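Bindeton Historical Society
Members' Newsletter
Published 07/02/2024

Household Accounts of the Clolthorpe Estate Now Open to Readers

The Society is pleased to announce that the household accounts of the Clolthorpe estate, covering the second half of the seventeenth century, may now be consulted in the reading room. The accounts came to the Society as part of the Pasichnyk bequest and had not previously been listed in any public catalog. Work on the listing was completed in May.

The series consists of 224 bound gatherings and 399 single sheets, most of them receipts. Two stewards kept the books in succession, and their habits differ a good deal. The first entered purchases by the day and seldom gave a total. The second preferred a quarterly reckoning, with wages, candles, stabling and church dues set out under separate heads. Readers who wish to compare prices across the whole period should allow time for this change in method.
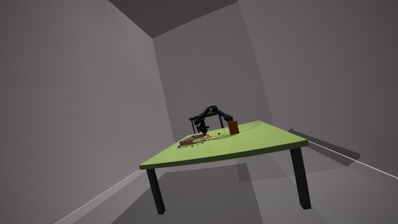
Dating requires some care. Both stewards began the year on March 25, as was usual in England at the time, so that an entry for February 1664 belongs to what would now be called February 1665. The catalog gives the year as written, followed by the modern year in parentheses. Where a sheet carries no year at all, a date has been suggested from the names of the servants paid, and these suggestions are marked with a question mark.

The kitchen accounts are likely to attract the most interest. They record the purchase of oysters, lemons and sugar for the visits of guests, and the much plainer supplies bought when the family was away. Lenten entries show a steady expense for salt fish, with small sums for eggs in the weeks that followed. Payments to musicians appear twice, both times at Christmas — in neither case is the music named.
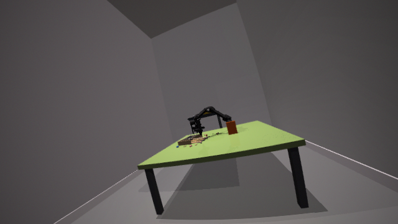

Friederike Brandes writes that the stabling entries deserve at least as much attention as the kitchen ones. In her view they make it possible to follow the household's journeys almost stage by stage, as the steward paid for hay and lodging at each inn and noted the number of horses. She adds that several of the inns appear under names which had fallen out of use by the next century, and she would be glad to hear from any member who can place the one called the Zirkis House.

Members with information on this point are asked to write to the editor, who will forward all letters. The name appears in the travel accounts for the summer of 1671 and again in the following spring, each time between entries for a ferry and a farrier.
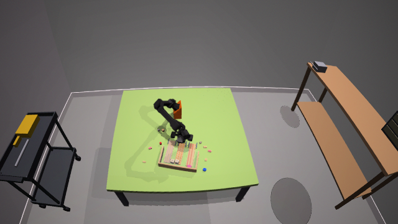

Readers are reminded that the bound gatherings are issued one at a time and must be requested in advance. The single sheets are kept in folders and may be seen on the same terms. Pencils only are permitted. Copies for private study can be ordered at the desk, except in the case of 2 gatherings with weak spines, for which the Society will supply a transcript on request.

An index of personal names is in preparation. It will be issued in parts, beginning with servants and tradesmen, and the first part will be sent to members with a later number of this newsletter.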